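Workshop notebook, Bakilana bench
02/07/2023

Second day on the raisin trays, and I want to get this down before I forget which batch was which. Kathleen was kind enough to weigh everything in before I had my coat off, so the starting weights in the margin are hers and can be trusted (mine from the last round, less so – I had left the cloth on the scale).

We loaded 1000 g of green seedless on each of 2 trays. Tray A was dipped in the oil and potash mix the way Hamisi's aunt does it, and tray B went in plain, just rinsed and patted down. I stemmed tray A by hand and left B in small clusters, and now I see that I have changed two things at once, which Raed pointed out very gently over tea. He's right, of course. I'll run it again with both trays stemmed, but it seemed a pity to throw out good fruit, so we let it go on as it was.

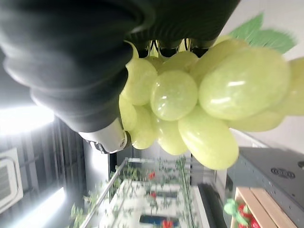

The dip itself is fussier than the recipe lets on. If the bath is too cool the oil sits on top in a sheet and the grapes come out greasy on one side and bare on the other. Peadar kept it moving with the long wooden spoon the whole time and that helped a great deal. I'd like to try a smaller pot next time, with less fruit in each lift, because the ones at the bottom of the basket were in a good deal longer than the ones on top and a few of the skins had started to split by the time we got them up.

Weight on tray A this afternoon was 647 g. Tray B I forgot to write down and I'm not going to guess. Kathleen may have it on the back of her envelope, so ask her before the envelope goes in the recycling!

Texture so far: A is wrinkling evenly and has gone a nice honey color at the shoulders. B still feels like a grape if you close your eyes. Kipchumba ate one of each and thought B had the better flavor, a bit brighter, and I do see what he means, though he has always liked things on the sour side and will tell you so himself.

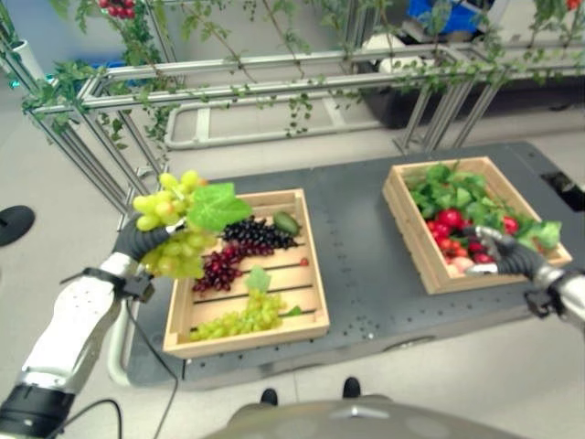
Drying cabinet

The Nakard cabinet is still running unevenly. The back left corner dries well ahead of the front, so I have been turning the trays every 90 minutes or so and swapping the shelves over at lunch. Hamisi wants to put a second fan in. I would sooner clean the one we have first, as there's a fair bit of lint behind the grille and I suspect it hasn't been looked at since March. If that doesn't do it then by all means let's have the second fan, and I'll hold the flashlight.

The door seal is also tired along the bottom. I've tucked a folded dish towel in there for now – please don't take it away to wash, whoever is being so good about the towels.

To do

Rerun A and B, both stemmed, same starting weight.
Get tray B's weight from Kathleen.
Order more potash from Londov, the small bag is nearly done.
Try the smaller pot.
Fan grille (me, and Hamisi if he's about).
Raed to bring his mother's dark raisins so we have something proper to taste against.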